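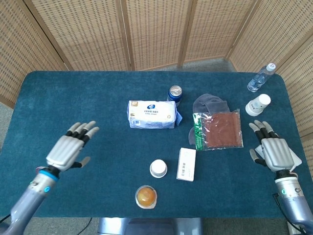 深青色绒面桌面上的日用物品

首页 项目 进展报告 技术附件 资助方 联系

Trarkau小件日用品再利用项目:中期进展报告

提交对象:Kerwood基金资助管理处
编制:Zdislava Doležal(项目负责人)
数据与附录:Dalibor Krajčí
提交日期:2024年8月7日

1 报告范围

本报告覆盖项目第二阶段,即从分拣线改造完成到本次数据冻结为止。第一阶段的场地租赁、消防验收和人员录用已在前一份报告中结清,除涉及预算结转的部分外不再重复。文中“小件”指单件质量不超过两公斤、最长边不超过四十厘米的非电气家用物品,包括餐具、厨具、文具、收纳用品和小型五金。带电源线或电池的物品不属于本项目接收范围,误投后转交市政电子废弃物站,不计入下列各项统计。

2 接收与登记

本阶段登记入库小件2,727件,全部录入Billow库存系统。每件物品对应一条记录,字段包括来源投放点、主要材质、状态等级、清洗工艺编号、存放位置和去向。成套物品按一件登记,套内数量写入备注。这一规则在第一阶段执行得不一致,部分餐具按单只登记,部分按套登记。本阶段开始时统一了规则,旧记录未作追溯修改,因此两个阶段的接收量不能直接相加或对比。

投放点的来源字段存在缺失,主要发生在周转箱标签脱落之后。原标签采用普通热敏纸,在潮湿的装卸区容易褪色。现已更换为合成纸标签,并在箱体内侧重复书写投放点代码。更换之后未再出现整箱来源不明的情况,单件混箱仍偶有发生。

3 分级标准

状态等级仍为四级。甲级为可直接发放,乙级为清洗后发放,丙级需要修理或配件,丁级进入材料回收。本阶段对乙级和丙级的分界作了修订:手柄松动但紧固件完整的物品,原先归入丙级,现归入乙级并附加“紧固”标记,由清洗工位一并处理。修订的理由是这类物品在修理工位排队时间过长,而实际操作只需一把螺丝刀。

本阶段判为丁级的物品为784件,主要是开裂的塑料容器、涂层剥落的锅具和缺口陶瓷。涂层剥落的锅具一律不发放,即使外观损伤轻微。资助方在上次意见中询问能否重新喷涂,我们向两家表面处理厂询价,报价均高于同类新品零售价,且无法取得食品接触材料的合格证明,故不予采用。

分级一致性采用双人盲评检验。抽取100件已完成分级的物品,遮盖原标签后由另一名分拣员重新评定。分歧集中在乙级与丙级之间,甲级和丁级的判定基本稳定。分歧样本已拍照归档,用于更新分级手册的图例部分。新版手册计划在11月前定稿。

4 清洗与干燥

清洗工位使用中性洗涤剂,水温按材质分三档设定。木质和竹质物品不浸泡,采用湿布擦拭后置于通风架。玻璃与不锈钢进入高温档。塑料制品进入低温档,以避免薄壁件变形。

干燥环节是目前产能的限制因素。原设计假设通风架可在一个班次内周转两次,实测在湿度较高的日子只能周转一次。已采取的措施有两项:一是将通风架间距由十五厘米调整为二十厘米,二是在干燥间加装一台除湿机。除湿机由Sýkora公司提供并安装,费用从设备备用金列支,发票及验收单见附件三。安装后的周转数据尚不足一个完整季度,本报告暂不给出产能改善的结论。

排水方面,市政水务部门要求在下水口增设细目滤网。滤网已安装,清理周期暂定为每班一次。两次滤网堵塞造成地面积水,未导致人员受伤或物品损坏,已记入设备日志。

5 修理

丙级物品中完成修理并转入可发放库存的为154件。修理内容以更换手柄、补配锅盖旋钮、重新粘合木质接缝为主。刀具研磨不在本项目范围内,钝化刀具登记后单独封存,待与有资质的机构签订移交协议后处理。

配件来源仍以拆解丁级物品为主。旋钮和手柄的螺纹规格混杂,最初仅按外观存放,查找耗时。Dalibor Krajčí重新整理了配件柜,按螺纹直径和螺距分格,在Billow中为每一格建立位置代码。粘合剂统一改用一个型号,操作工位张贴了固化时间表。与食物直接接触的部位禁止粘合修理,这一条已写入工位卡。

6 发放

发放渠道为门店自取和社会机构批量申领两种。门店自取不收费,登记品类和件数,不登记个人信息。机构申领需提前五个工作日提交清单,由仓库按清单配货。机构需求与库存结构不匹配的问题比较明显:申领集中于成套餐盘和汤锅,库存中占比较大的则是单只杯具和收纳盒。

对滞留时间超过六个月的品类,项目组建议降低接收优先级,并在投放点更新公告。该措施可能使投放量下降,需要资助方事先同意,请在对本报告的答复中一并说明。

7 预算执行

人员费用按计划支出。设备费用因除湿机提前采购而高于本阶段计划值,差额由备用金覆盖,总预算不变。耗材费用低于计划,原因是洗涤剂改为大包装采购,另有一笔标签纸订单推迟到货,将计入下一阶段。运输费用中有一张发票的抬头填写错误,已退回重开,目前列为未结。

项目组申请将第一阶段培训费余额结转至本年度剩余时间,用途不变。结转申请表见附件五。

8 风险与未决事项

(1)仓库租约的续签条件尚未收到书面确认。房东口头表示维持现有租金,项目组不以此作为预算依据。
(2)Billow系统的导出功能在处理长备注时会截断文本。供应方已确认该缺陷,修复版本的发布时间未定。当前办法是每周导出一次备注字段的单独文件。
(3)陶瓷餐具的重金属溶出检测尚未开展。无来源标识的彩釉餐具目前暂停发放,单独存放。
(4)两名分拣员的合同将在下一阶段中期到期,交接安排尚在拟定。

9 下一阶段工作

下一阶段优先完成分级手册定稿、干燥间周转数据采集以及彩釉餐具的送检。送检样本的抽取方法由Zdislava Doležal起草,报资助方备案后执行。门店的陈列架不作调整。机构申领清单将改用固定品类代码,减少人工核对。第一阶段旧记录是否按新规则重新登记,取决于系统导出问题的解决进度,暂不列入计划。

附件目录
附件一 入库记录汇总
附件二 双人盲评记录
附件三 设备采购与验收
附件四 滤网清理日志
附件五 结转申请表

读者留言

河岸西街:请问彩釉餐具还能送到投放点吗?家里有一整箱老盘子,看报告里说暂停发放,没说停不停收。

老裴:第2节成套按一件登记,那第5节的修理件数是不是也按套算?建议加个脚注,不然和别的项目没法比。

mlin_k:除湿机型号方便公布吗?我们社区的清洗间也是干燥跟不上,架子间距已经拉到二十五厘米了,雨天还是不行。

河岸西街:附件二打不开,提示文件不存在。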